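Chapter 4
Your First Demonstrations

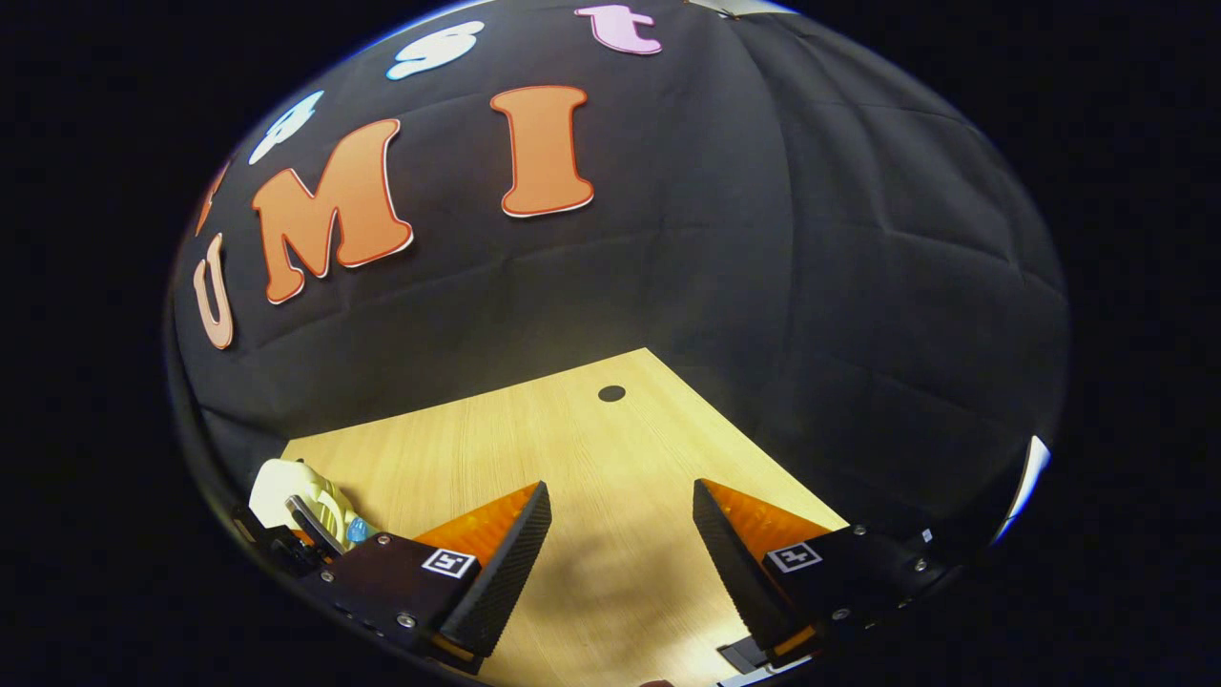
Figure 4.1 View from the gripper's own camera with both fingers open over the table. The square markers sit on the housings, one at each finger.

By the end of this chapter your team will have recorded 20 demonstrations of one short task and decided which of them to keep. You will need the gripper you assembled in Chapter 2, a clear stretch of table, and a notebook. Teams of two work best. One person holds the gripper and the other keeps the log.

Look at Figure 4.1 again before you start. The lens bends straight lines, and the bending is strongest near the border. The letters on the black cloth lean and stretch for this reason. A policy trained on images like this one learns from the bent picture, so do not try to straighten it. What matters is that the camera stays in the same place on the gripper from the first recording to the last.

The markers let the software work out how far apart the fingers are. Keep your hands and sleeves off them. If a marker is hidden for part of a recording, write the recording number in the log and go on.

The robotics club at Koskela School used this chapter in draft. Their first set had 11 usable recordings. Lempi Kokkonen, who kept the log, found that most of the others had been started before the gripper was in position. The club added a short pause at the start of each recording, and we have kept it in the steps in Section 4.2.

Key terms
demonstration
fiducial marker
gripper width
wide-angle lens
policy

Before you begin
Read the safety notes at the end of Chapter 1. Check that both finger pads are clean and that no screw on the housings has worked loose. Choose your task from Table 4.1 and have your instructor sign the log.

4.1 Choosing a Task

A good first task has one object and one place to put it.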